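FOR IMMEDIATE RELEASE

Pendard opens its Dradton showroom and starts taking old chairs back

Dradton - I'm Margit Erdős, and I've been putting new covers on other people's chairs for most of my grown-up life. This July my upholstery shop, Pendard, is moving out of the back half of a tire store and into a real showroom on the corner by the Dradton bus station. There's a window! With daylight in it! If you've ever tried to match two greens under a tube light you know why I'm so happy.

We're opening on a Monday, at 10 a.m., which everyone told me is a silly day to open a shop. But Monday is when I have the most energy and the parking is free, so Monday it is. There will be coffee and poppy seed cake, and my business partner Imre Csonka will be stripping an old wing chair down to the springs all morning so you can see what's been hiding in your furniture. (Pens, mostly. And a lot of hairpins.)

The big news, apart from the window, is our take-back plan. Bring us an armchair you're tired of, any age, any shape, and if the inside is still good we'll give you $35 off the cost of having it covered again. If you'd rather be rid of it, we'll take it off your hands, fix it up and sell it on, and you get $20 toward anything in the store. We tried this out quietly over the winter and ended up with over 112 chairs in a space meant for a lot fewer, so please call before you load the truck.

We're also bringing in a new line of fabrics called Zustar. I've been nagging the mill for these since last spring. It comes in 30 colors, and I'd say half of them are the kind people pet in the store and then talk themselves out of on the way home. I'd like to change that. Beige is fine, I own beige, my own couch is beige - but one loud chair in a quiet room can do more for you than a whole new living room set, and it costs a good deal less.
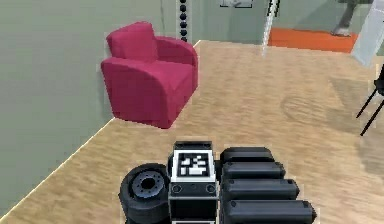
Olga Neves was one of our winter customers, and she told us she spent two weeks going back and forth between a safe gray and a red for her mother's reading chair. "I took the red," she said. "My mother complained for a day, and now she won't let anyone else sit in it. My only gripe is that I had to wait for it, and I would have liked a phone call in the middle to tell me how it was going."

Fair enough, Olga. We've heard the same from a couple of others, so from opening day on you'll get a call when your chair is stripped and another one when the new cover goes on. Ernő Major has taken over the phones and the order book, and he's much better at both than I ever was.

Prices stay where they were. A plain armchair with no buttons and no piping is still our cheapest job, and a deep-buttoned back is still the one that makes Imre sigh. We can work with fabric you bring yourself, too, as long as it's meant for furniture. Curtains wear through at the arms in no time, so please don't ask, I'll only say yes and then we'll both be sorry.

Evening classes start up again in the fall with Levente Kiss. You bring a footstool or a dining chair with a drop-in seat, and you take it home finished. Sign-up sheets will be on the counter at the opening.

For prices, fabric samples or a chat about your chair, ask for Ernő at the Pendard counter in Dradton. Press can ask for me.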